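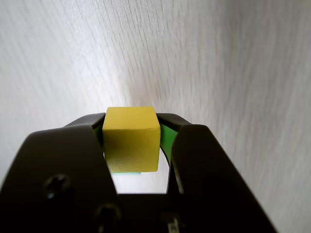
22/11/2024

The Drokemau set from August is finally mixed, so I can write down what I did before I forget the settings.

For anyone who wasn't there: Drokemau is an outdoor music weekend on a sloping field, one main stage and one small one. I handled recording for the small stage. Fivley played second to last on the closing night, and Iltalari came on unannounced for the final two songs. The crowd had been guessing at a guest all afternoon, mostly wrong.

The split came off the stage box before the monitor desk. I took 24 channels at 48 kHz and a stereo pair at the mix position, plus one spare mono mic on the left side of the stage pointing at the audience. The full recording runs 85 minutes. Levels were set during a line check that lasted 8 minutes, and it shows. The kick drum is too hot for the first song and the second vocal is too low until somebody at the monitor desk opened it up.

Iltalari's vocal mic was the main problem. It had been patched into the channel used for the accordion earlier in the evening, and the high-pass filter was still sitting at 194 Hz. On a low voice this removes a lot. I couldn't put back what the filter took, but a wide boost at 240 and a small cut near 3 kHz made it sound closer to what came out of the stage wedges. Védís Ketilsson, who was mixing monitors, had told me about the filter that night. I wrote it on my hand and then washed my hands.
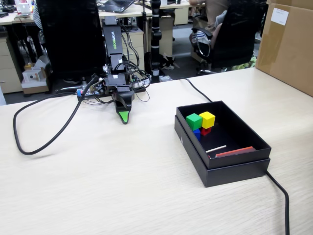
The audience mics needed time alignment. The pair at the mix position was late against the stage by the usual amount for that distance, and I moved it forward until the snare lined up, then back by a few milliseconds. Fully aligned, the field sounded like a closet. The spare mono mic is in for the applause only.

Compression is light. The mix bus has 2 dB of reduction at most, slow attack, and nothing on the drum group. Lærke Mogensen from Fivley asked for more room sound on "Van Hecke", the long one in the middle, and she was right. I raised the pair by 3 dB there and left it up to the end of the set.

One thing I could not fix: the generator hum in the bass DI between songs four and six. A notch at 60 Hz took the note with it, so I used a gate between phrases and left the hum under the playing. On headphones you'll hear it.

The session folder has 664 files in it, most of them bounces I should delete. Fivley has the final stereo mix and will decide about a release. The two guest songs need a separate approval from Iltalari — I sent those over last night at full resolution, with the unprocessed vocal track alongside.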